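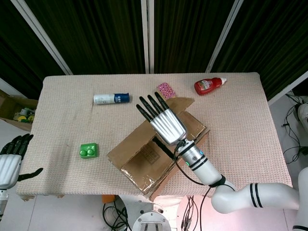 Kelden Housewares Club - Packing Table

The packing table, with a cardboard box open on its side, a white spray can and a small pink patterned packet toward the back. The cloth has a waffle-like weave and is starting to fray along the front.

We use this page to keep track of the table and what goes across it. The club packs household items for members who can't get to the Zirari Street hall, and most of the work is fitting odd shapes into boxes we already have. Page updated 4/26/20 by Ezequiel Jaramillo.

Notes on the table and supplies

Boxes: we reuse plain brown corrugated ones. Old tape can stay on if it still holds. The Olteanu store sets boxes aside for us, and 17 came in on the last pickup.

Spray cans: these go upright in the finished box, caps on, with paper on all sides. No more than five to a box.

Small packets: these go in last, on top. They get crushed under anything heavy.

Cloth: it keeps boxes from sliding and saves the tabletop from scratches. A replacement is on the list for May - if you have one at home that would fit a rectangular table, please tell Ezequiel first.

Packing starts at 5 and the hall closes at 7. Finished boxes go on the shelf by the Kavar Room door with the label facing out. Leave the tape and markers in the drawer.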